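Parton Workroom, Bay 4: Walk-Through Checklist for the Wave-Wall Enclosure (August, with my comments)

Okay, same drill as last month. I go through the sheet line by line, I mark it, and then I ramble underneath. If you only want the marks, skip the parts that sound like me talking.

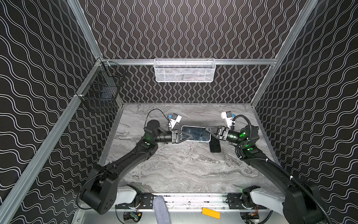 Sheet number is 3055, and the whole thing took me 17 minutes on a Saturday morning, which is a personal best and mostly down to having found the good flashlight first. Marks are OK, WATCH or FIX. WATCH means I'm happy to leave it until the next walk-through. FIX means I'm not.

PART ONE: THE FRAME

1. Corner joints tight, no movement by hand
Mark: OK
I do this one by grabbing the rail near each joint and giving it a good wiggle, then putting my other hand on the post to feel for any shift. The upper left corner is the one I always go to first. You've got the slanting post, the back rail and that long diagonal rail all coming together there, so if anything on this frame is going to work itself loose, my money's on that spot. Solid this month! I put the hex key on it anyway and got no turn at all.

2. Fasteners checked with hex key, not power driver
Mark: OK
Hand tools only, please. I know the driver is faster. Somebody (it was me, in the spring) stripped one that way and spent a very long lunch getting it out.

3. Rail ends and cut edges safe to touch
Mark: WATCH
Run a gloved finger along every edge you might bump with a forearm. There's a tiny rough place on the long right-hand post, on the side facing away from you, down low. It snagged my glove but didn't cut it. I took a few strokes at it with the fine file and it's much better. I'd still like a second opinion.

4. Frame stands steady, no rocking
Mark: OK
Push at shoulder height, let go, listen. I used to set a cup of water on the surface and watch the ripples, which was fun, and then I was asked to quit bringing cups of water into the bay.

PART TWO: THE BASKETS

This is the part people email me about, so I've split it up more than the old sheet did.

5. White mesh basket, fixed securely to back rail
Mark: OK
It's the wide shallow one in the middle. Lift the front rim gently with two fingers. It should come up a hair and settle right back where it was. It did. I love this basket, I have to say. The rounded rim means you can reach in without looking and not scrape your knuckles.

6. White mesh basket, weight under the bay limit
Mark: OK
Our limit for anything hung off that rail is 670 grams of contents. I emptied it onto the kitchen scale, and we were comfortably under. Please don't treat the number as a target! It's the point where I come and take things out.

7. White mesh basket, mesh and rim undamaged
Mark: OK
Go around the rim with a fingertip and then press lightly on the mesh. You're feeling for a broken wire poking out. I've had one do that on a different basket at home and it ruined a sweater.

8. Black wire basket, fixed securely to diagonal rail
Mark: WATCH
So this one hangs on the left, close to the corner joint, and it's held on with ties. I tugged on the front corner tie and the back one. Both held. The back one has a bit more give than it did in my notes from last time, and I can get a fingernail under it where I couldn't before. It's not going anywhere this week. I've put a new pack of ties in the Lorkuline bin by the door and I'll swap it next time I've got the cutters with me.

9. Tie tails trimmed flush
Mark: OK
A tie cut at an angle leaves a point like a thorn. Use the flush cutters, then rub your thumb across it. If you say ouch, cut it again.

10. Black wire basket, easy to see against the wall
Mark: WATCH
I keep going back and forth on this. A black open-grid basket in front of a dark wall pretty much melts away, especially when you lean in from the left and you're thinking about something else. I've met it with my forehead. It isn't sharp, so I don't think it's a FIX, but I'd like to try a strip of something pale along the front edge. If you have a roll of tape in a color you're sick of, send it my way.

11. Nothing sticking out past the basket rims
Mark: OK
Long skinny things go in the drawer unit at Shezi (the closet, for anyone new, don't ask me where the name comes from). Soft things can stay. Anything that can swing or drop when the rail gets bumped shouldn't be up there in the first place.

PART THREE: THE WALLS

12. Panels flat, no lifting at seams or corners
Mark: OK
I'm still delighted with the wavy walls. They look almost black until you get close, and then you see the brown. I do the seams with the back of my hand, top to bottom, and I was ready to find a lifted corner after all that humid weather. Not one. Very pleased.

13. Walls clean
Mark: WATCH
A pattern like that hides dust beautifully, so you have to check it with a cloth and not with your eyes. I wiped a strip low on the left wall and the white cloth came up gray. It needs a proper dusting, dry first, then barely damp. Go with the waves, it's oddly relaxing. (Please don't use the lemon spray! It leaves a shine in streaks, and on a dark wall you'll be looking at those streaks for a month.)

14. No marks, dents or scratches at elbow height
Mark: OK
Two little scuffs on the right side that were on my sheet last time, no bigger now. I measured with a piece of string, which is how I measure most things.

PART FOUR: THE WORK SURFACE

15. Surface wiped and dry before use
Mark: OK
Warm water, one drop of dish soap, soft cloth, then a dry one. I've gone on about this before, but gray marble pattern is sneaky. A water spot looks like part of the stone swirl until you put a sheet of paper down on it. So get your eyes down near the level of the surface and look across toward the light.

16. Surface free of chips and sharp spots
Mark: OK
Palm flat, slow circles. I do the middle, then I do the front edge twice, which is where everybody leans.

17. Metal edge strips, left and right, lying flat
Mark: FIX
Here's my one real complaint this month. The strip along the right side has a spot where it lifts a hair when you press next to it. You wouldn't notice it by looking, and I only caught it when the cloth grabbed. A sleeve could catch there too. I've pressed it down and I want it fixed properly before the next long session. The left strip is perfect.

18. Surface level
Mark: OK
Little bubble level, front to back and then side to side. Bubble right in the middle both ways. I may have cheered.

19. Items on the surface have room around them
Mark: OK
I like a hand's width between anything standing on the surface and the edge strips. Leave the back corners clear enough to get a cloth in, or the crumbs and fluff just build up there and I end up digging them out with a paintbrush.

PART FIVE: GETTING IN AND OUT

20. Floor in front clear
Mark: OK
Swept, no boxes. There was a box last time, and it's gone to the Pindolside storage unit where it should have been since forever.

21. Cords off the floor or tucked along the wall
Mark: OK
Walk the whole approach in your regular shoes, at your regular speed. I used to tiptoe around during inspections being terribly careful, which of course meant I never tripped over the things everyone else was tripping over.

22. Power off at the switch before anyone reaches inside to clean
Mark: OK
Switch off, then wait, then reach in. The card by the switch was getting faded so I've written a new one in fat marker. If you're wiping down the walls, tell whoever else is in the bay that you're in there. Long hair up, lanyards off. I take my bracelet off too and then forget it in the Lorkuline bin every single time.

23. Light good enough to see all three walls
Mark: WATCH
Fine in the daytime. In the evening the lower corners get gloomy, and with walls that dark they soak up what light there is. A clip lamp from outside the frame would do it. Please don't clip it to the basket rail, see number 6.

24. First aid box stocked and reachable
Mark: OK
Bandages topped up, tweezers back where they live. The eye wash is in date until next spring.

STILL TO DO FROM THIS SHEET

Right edge strip, first thing.
New tie for the back corner of the black basket.
Dry dusting on all three walls, low down especially.
Pale tape for the front edge of the black basket, if somebody brings me some.
Clip lamp (I'm pricing a few, they're more than I expected).
Another look at the rough place on the right-hand post. Bring a glove.

A couple of you asked whether you can print this and use it for your own bays. Sure, go ahead! You'll want to change the basket lines, as most of the other bays don't have anything hanging, and the weight limit is for our rail only, so don't carry it over to yours. The blank version is on the clipboard inside the Shezi door, behind the paper towel order form. If the clipboard is empty, leave me a note and I'll run off some more.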